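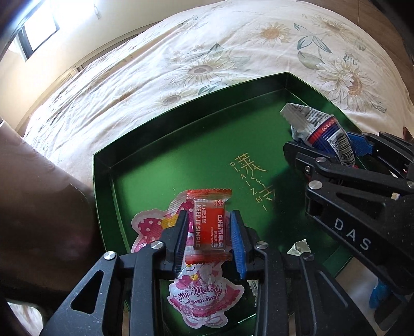 Xuelian Wei wrote to ask why the last version of this guide jumped straight from making an account to mailing a box, when she still had no idea what a round was or how to get into one. Fair point! So I've redone the whole section, and it now starts where it should have started.

3. Setting up your first Bikau round

A round is one swap. You send a box of snacks to one person, a different person sends a box to you, and Bikau (the little web app we all use for this) keeps track of who's mailing to whom. Rounds open on a Thursday and stay open until they fill up. Ours usually cap at 20 people, and if you miss one you go on the waiting list for the next. I've run these out of Vallville for a few years now and I still get excited when the list fills.

You'll need your Bikau login, a kitchen scale, a mailing address you can really get packages at, and a quiet half hour. Don't do this on your phone if you can help it. The preferences page is miserable on a small screen.

3.1 Fill in your profile

1. Log in and click your initials in the top corner, then Swap Profile.

2. Type your address the way the post office wants it, apartment number on the second line. Bikau prints the label from whatever you put in this box, typos and all.

3. Go to Allergies and tick everything that applies. If yours isn't listed, use the Other field and write it out in full. "Nuts" is no good to anybody packing a box. Say which nuts, and say whether "may contain" is OK with you.

4. Fill in Likes. You get 200 characters, and I'd use all of them. "Sour, chewy, anything with hawthorn or plum, no licorice please" is a wonderful profile. "I like everything" makes your sender stand in the candy aisle for an hour (I've been that sender, twice).

5. Click Save. Then click it again if the button is still gray. I've reported this one.

Caution: saving your profile does not put you into a round. Every round somebody fills in a gorgeous profile and then waits by the mailbox for a box that isn't coming.

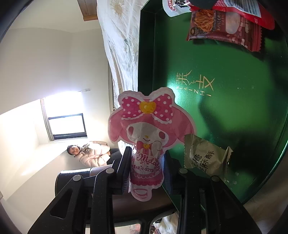 The profile carries over from one round to the next, so you only have to do all that once, but do look it over each time. People move, people get braces, people go off cinnamon forever.

3.2 Join a round

1. Open the Rounds tab. Open rounds have a green dot, full ones have a gray dot.

2. Click the name of the round and read the organizer's note all the way down. This is where you find the theme, the spending limit and the mail-by date. My September round is always fruit flavors, and chocolate has to sit that one out.

3. Choose Domestic or International. If you pick International you may be matched with someone a very long way off, and you'll be filling in a customs form. I love it, but maybe do a domestic one first.

4. Hit Join. You should get an email from the app. If there's nothing by the evening, check your spam folder before you write to me.

Note: matches go out in one batch at 9 p.m. on the day the round closes. Refreshing the page doesn't bring them any sooner, and I say that as a person who refreshes the page.

3.3 Enter your box

This is the part that trips people up, so take it slowly. Bikau wants a list of what you're sending before it will give you a label.

1. Click My Box, then Add Item. Put in one line for each kind of snack. If you're sending several of the same one, use the quantity field.

2. For anything with a label your match can't read, type a short translation of the name and the filling. Jaanus Lapiņa keeps a shared page of common ingredient words in a bunch of languages, and it's linked at the bottom of the My Box screen. Use it! It's much better than guessing. 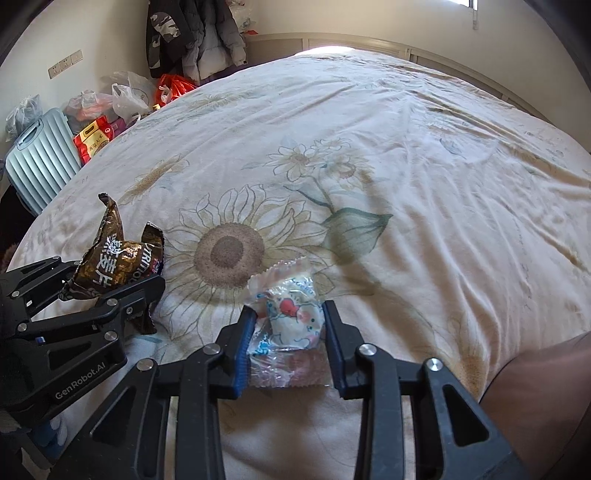 If you really can't make out an ingredient list, even with the shared page open, leave that item out of the box and eat it yourself. Your match's allergy notes come first every time.

3. Add the best-by date for each item. Bikau turns the line orange if the date is too close to your mail-by date. You can override the warning, but please don't.

4. Weigh the packed box, lid on, and enter the weight in grams. My last one came to 244, for a very flat box of mostly gummies, and it went for the cheapest rate going.

5. Click Get Label and print it at full size. "Fit to page" shrinks the barcode and the counter at the Vumthorpe post office will send you home again.

Caution: soft candy and summer mail don't mix. From June on I stick to hard candy, dried fruit and crackers.

3.4 Pack and mail

1. Line the box with tissue or paper towel. Put the flat things at the bottom and stand anything crushable along the sides.

2. Tuck in a card with your first name and your favorite item in the box.
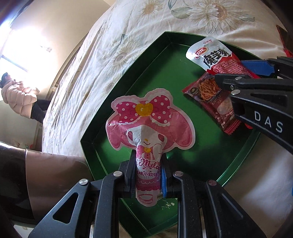 3. Tape every seam, including the short ones.

4. Mail it, then go back to My Box and paste in the tracking number. Your match gets a message right away.

5. When your own box turns up, click Received. The round stays open until every last person has done this, and I do send reminders.

If your box hasn't shown up after 27 days, click Report Missing and I'll get a note. Most late ones wander in eventually. For the ones that don't, there's a backup sender list, covered in section 4 along with how to get your name on it.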